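Print this item | E-mail to a colleague

March
By the technical desk, Goladthorpe Display Supply

Skirting, sheeting and fringe: revised fixing notes for trailer-mounted displays

The notes below replace the fixing section in the spring catalogue. They apply to decorated flatbeds, boat trailers and hay wagons used in street processions at walking speed. They do not apply to vehicles driven on the highway with the decoration in place, for which the relevant transport authority should be consulted before anything is attached.

Most of the changes concern the order of work. The catalogue told customers to hang the skirt first and then dress the deck. Several buyers followed that order and had to remove the skirt again to reach the deck edge. The revised order is frame, deck sheeting, skirt, fringe, then standing pieces. Electrical work is done between the frame and the sheeting, while the crossmembers can still be reached from above.

Frame

The perimeter frame is softwood batten, screwed to the deck where the owner permits it and clamped where the owner doesn't. Rented trailers are nearly always in the second group. Use a G-clamp with a rubber pad at each corner and at every stake pocket. Ratchet straps passed beneath the deck are acceptable as a second fixing, but they loosen as the load settles and must be retensioned at the marshalling area.

Keep the batten clear of the coupling. At full lock the tow vehicle's rear corner swings closer to the trailer than most builders allow for. Turn the rig slowly through full lock in both directions with the bare frame fitted and mark the closest point of approach on the batten in chalk. The skirt stops short of that mark. 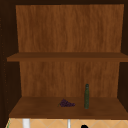 Where the frame rises above deck level to carry a backdrop, brace it on both diagonals. A solid backdrop behaves as a sail. Printed mesh passes a good part of the wind and is preferred for any panel taller than the people standing in front of it. If solid sheet has to be used for reasons of artwork, cut relief flaps in the upper third and hinge them with tape on the top edge only.

Deck sheeting

Goladthorpe now stocks two grades of floral sheeting. The Laltby grade is the heavier, with petals heat-bonded to a woven backing. The Nelero grade is a light film with stapled petals and is intended for vertical faces. Nelero should not be walked on. It tears at the staple line and the loose film becomes a slip hazard, particularly on painted steel.

Lay Laltby across the deck in parallel runs starting from the rear, with each forward run lapping over the one behind it. Laid in that direction, the laps shed the airflow in forward travel. Staple at 70 mm centres along the laps and at double that spacing elsewhere. Staples of 6 mm leg are sufficient for plywood decking. They will not hold in hardwood planks, which take a longer leg or upholstery tacks.

Both grades come off the roll with a set in them. Unroll the material face up on a clean floor the night before and leave it flat. Warming it with a heat gun is not recommended, as the colour of the red and the royal blue shifts well before the backing relaxes.

Petal loss at cut edges is normal. It can be reduced by running a line of clear-drying PVA along the reverse side before cutting, letting it set, and then cutting through the centre of the line. 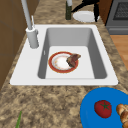

Skirt

Skirts are supplied pleated on a header tape. Fix through the tape only. Staples driven through the pleats pull out under the first gust and take a piece of the film with them.

The lower edge should finish clear of the road by at least the width of a hand, measured with the riders and standing pieces aboard. An unladen measurement is of little use on leaf-sprung trailers, where the deck can settle noticeably once the load is on. Driveway aprons, tram rails and speed humps are the usual places where a low skirt is caught under a wheel. Walk the route if the organiser hasn't supplied a surface plan.

At each wheel, cut the skirt into a separate panel and secure it with hook-and-loop tape along the header. A crew member can then remove one panel to check a tyre or bearing without disturbing the remainder. The panels should be numbered on the reverse in marker, starting from the nearside front.

Leave openings at the tail lights even where the event rules don't call for them. The trailer has to get home, and it is often dark by the time it does.

Fringe and twist

Metallic fringe is sold in the Sauerland range in two drops. The longer drop gives more movement and tangles more readily in wind. On exposed routes – waterfronts, bridges, anything between tall buildings – the shorter drop is the better choice. Fringe conducts if the coating is true metal, so keep it away from open battery terminals and from generator outlets. The Sauerland film is coated on one side only. The bright side faces out, and the dull side takes the adhesive.
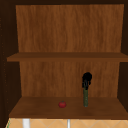

Twist garland is used to cover the header tape and the staple line. Stretch it to roughly one and a half times its packed length. Stretched any further, it loses its body and the tape shows through between turns. Fix at each end and at intervals with fine wire passed around the core. Hot glue holds for a cool morning, and lets go on a dark-coloured surface in full sun.

Power

A small inverter generator rated at 1000 W will run LED strip, a modest amplifier and one bubble machine. It will not run a bubble machine, a smoke machine and an urn. Smoke machines draw heavily while the heater recovers, and the overload trip usually opens at that point. Add up the nameplate ratings, including the start-up figures, and leave a margin of a quarter.

Place the generator at the rear of the deck with the exhaust pointing aft and outboard. Do not enclose it in the skirt. Fuel it before the riders board and carry no spare fuel on the deck. A dry-powder extinguisher is mounted where both the driver's mate and the deck crew can reach it.
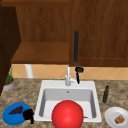
Ordering

Skirt and sheeting from different dye lots will not match in daylight, even where they appear to match under workshop lighting. Order the full quantity at one time and quote the lot number for any top-up. The combined trailer kit is now listed as stock code 3192 and includes the header tape, hook-and-loop and garland wire that were formerly sold separately. Staples and batten are not included.

Unopened rolls may be returned for credit. Cut lengths are not returnable. Allow extra transit time for regional addresses, where rolls over two metres travel as oversize freight and go out on a separate run from the smaller cartons.

Print this item | E-mail to a colleague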